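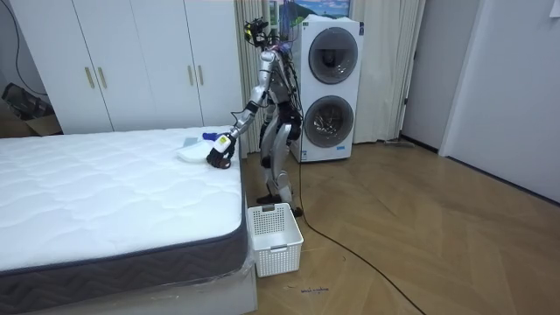

A humanoid with a multi-fingered hand holds a spray bottle over a quilted mattress.

The Case for Mixed Hands

By Halyna Kostiuk, Flistcombe Center for Household Automation
October 2021

Organizations that purchase robotic hands are generally asked to choose one. The purchasing form has a single line for the end effector, the budget has a single sum, and the comparison tables supplied by vendors assume that a winner will be named. It is the view of this office that the form should be changed.

Our position rests on the bedroom cleaning trials conducted under the Pivance program. The tasks were ordinary: directing a spray bottle, moving a cloth, collecting small debris into a dustpan. Each was attempted with a multi-fingered hand and with a gripper of simpler design. The program covered 244 attempts, of which 200 were scored by Ustyna Demchenko and Normunds Mets. The remainder were set aside for faults in the controller and should not be counted against either device.

A spray bottle is made for a human hand. It must be held by the neck while a finger works the trigger, and a device without separate fingers can manage the first part only. For such objects the additional cost of fingers is justified, and we see little purpose in further debate.

Small debris is another matter. A crumpled ball of paper does not require a thumb. It requires a tip that can be placed accurately and a controller that stops when told. In these attempts the simpler gripper was set up in less time and needed fewer corrections, and Illia Pavliuk, who maintained both devices, reported that it spent far fewer days on the repair bench.

It may be objected that two unlike devices on one robot will double the burden of calibration. The objection is a serious one. Under the Stiltix controller, each change of device added up to 25 minutes to the start of a session, and the operators were right to complain of it. We would answer that the burden belongs to the software. A controller that treats both arms as the same arm has been poorly specified, and the buyer is entitled to say so in writing before payment is made. 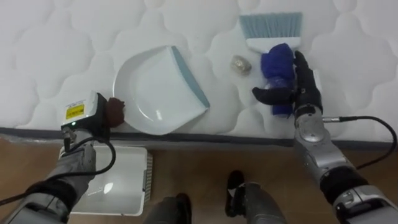
What Buyers Should Ask For

First, the tender should list objects before it lists devices. Uliana Skoryk prepared such a list for the Kravets evaluation, and it removed several weeks of argument.

Second, cameras should be judged together with the hand they serve. A large hand can hide the very item it is meant to pick up, and a test performed without the hand attached will not reveal this.

Third, results should be reported separately for each object. A single average score conceals the differences that matter most to a household.

This office will apply these terms to its own purchases beginning in January, and we invite other institutions to do the same.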